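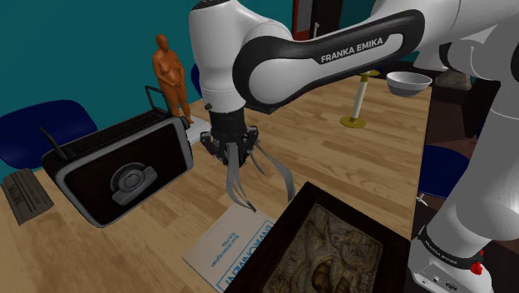

Domport Limited-Run Cars: a table of small-series vehicle announcements

Contents
What the data is
Files
Columns
How entries were made
Known problems
Use and license
Changes

What the data is

Domport is a table of limited-production road cars: coupes, roadsters, wagons and a few vans that a maker announced with a fixed build number. Each row is one model as announced. The present release has 1000 rows. It covers press releases and dealer bulletins in English only.

A car gets a row if the maker gave a build limit in writing before the first customer delivery. Race cars, kit cars and one-off commissions are left out. Appearance packages are included only when the maker numbered the cars.

Files

domport_main.csv holds the full table, one row per model.
domport_sources.csv lists the source text for each row, joined on car_id.
check.py reads both files and reports missing keys and duplicate rows.
sample.csv has 100 rows from the main table, for trying out a script before loading everything.

All files are UTF-8 with a header row. Fields are separated by commas and text fields are quoted.

Columns

car_id: integer, never reused after a row is removed.
maker: name of the company as printed in the announcement.
model: full model name, including the edition name.
body: one of coupe, roadster, sedan, wagon, suv, van.
build_limit: number of cars the maker said it would build.
limit_scope: world, region or country.
price_text: price as printed, with its currency. Not converted.
numbered: yes, no or unknown. Yes means a plaque or stamped number was promised.
announced: year and month. Month is blank where the source gives only the year.
base_model: the regular production car it is based on, or blank.

How entries were made

The first version was typed in by hand from the Jirkemano press archive, a set of boxed releases that were later scanned. Newer rows come from the Fuentealba newsletter index. Both sets were read twice by different people. Where the two readings disagreed, the source was checked again and the row corrected.

Build limits are copied as announced. If a maker later raised the limit, the first number stays in build_limit and the row is marked "revised" in the sources file. Wording such as "fewer than" or "up to" is kept in the sources file too.

Known problems

In 60 rows the build limit applies to one country and the world total is unknown. Do not add these to rows with limit_scope set to world.

Two editions sold under different names in different markets may appear as separate rows. We have merged the ones we found.

The Braltcombe roadsters have 13 rows with no price. The releases say "price on application" and price_text is left blank.

The table says nothing about how many cars were finished or sold.

Use and license

The table may be copied and changed for any purpose if Domport is credited. The source texts belong to their publishers, and the sources file quotes only the sentence that gives the build limit.

To check a fresh copy, put the files in one folder and run:

python check.py domport_main.csv domport_sources.csv

No output means no errors were found.

Changes

November: body type "van" added, duplicate Braltcombe rows removed, limit_scope filled in for the older Jirkemano rows.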